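Product Review: Lolta Postberg Portable Solar Kit

Equipment Reviews, Stelten Energy Advice Centre

The Lolta Postberg is a portable solar kit intended for camping, small sheds and short power outages. It consists of a folding panel rated at 90 watts, a battery unit with a built-in inverter, and a cable set in a canvas bag. The Centre purchased the kit at the normal retail price and assessed it over the cooler part of the year, when demands on a small panel are greatest. The manufacturer was not consulted during the review and did not see the results before publication.

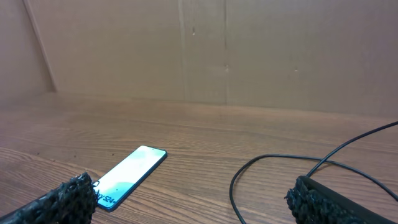 Tabletop with a medium-brown finish.

Setting up

The panel opens in four sections and stands on two fold-out legs. The printed guide is clear on the order of connection: battery first, panel second, appliances last. Reviewers following the guide had no difficulty, although the plug at the panel end is stiff and must be pushed home firmly before the charging light comes on.

The legs offer only one angle. This suits the middle of the day in summer but is too flat for winter use in southern areas. Output improved noticeably when the back edge was raised on a length of timber, and an adjustable leg would be a welcome change in any later model. 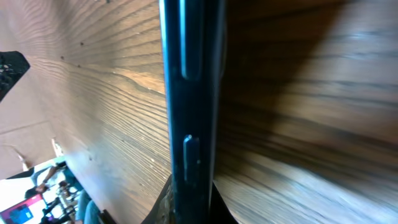

Performance in sun and shade

In clear conditions near noon, the panel charged the battery at a steady rate and came reasonably close to its stated output. Thin cloud reduced charging by a moderate amount. Partial shade was a more serious matter. A shadow falling across one section, such as that of a fence post or a low branch, brought charging almost to a stop, and users should expect to move the panel at least once during the day.

The inverter supplies 230 volts through a single outlet. It ran a laptop, a small fan and a set of lights without trouble. It is not suitable for kettles, heaters or most power tools, and the unit switches itself off when one of these is connected. The reset button is recessed and is awkward to reach with cold hands.

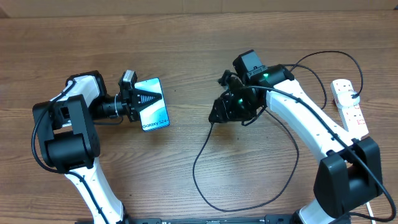 A reader's comment, received in August, was that the battery ran down over several weeks in storage even with every outlet switched off. The Centre found the same. The display stays active at a low level unless the main switch on the rear of the case is also turned off, a point that appears only on the last page of the guide. Owners should use the rear switch whenever the kit is to be put away.

Carrying and build

The complete kit weighs 17 kilograms. The battery unit accounts for most of this and has one narrow handle on top, so carrying it any distance is tiring. The panel is light by comparison and folds flat.

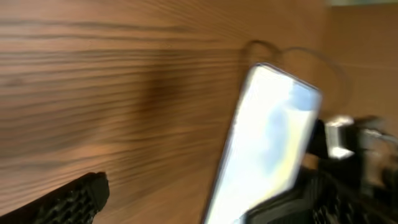 Stitching on the bag was sound at the end of the review, and the hinges between the panel sections showed no cracking. The rubber cover over the charging socket had begun to work loose on one side. It can be pressed back into place, but it should not be relied on in heavy rain, and the guide advises that the battery be kept under cover at all times.

Comparison and support

The Parisi kit, reviewed earlier, has a panel of the same rating and a lighter battery, but holds less charge and has no mains-style outlet. Households wanting only to charge phones and lamps may find it the better purchase. The Lolta warranty allows claims on the panel and the battery separately. Returns are accepted for 90 days, with postage paid by the buyer.

Rating: recommended for occasional use, with reservations about the fixed legs and the weight of the battery unit.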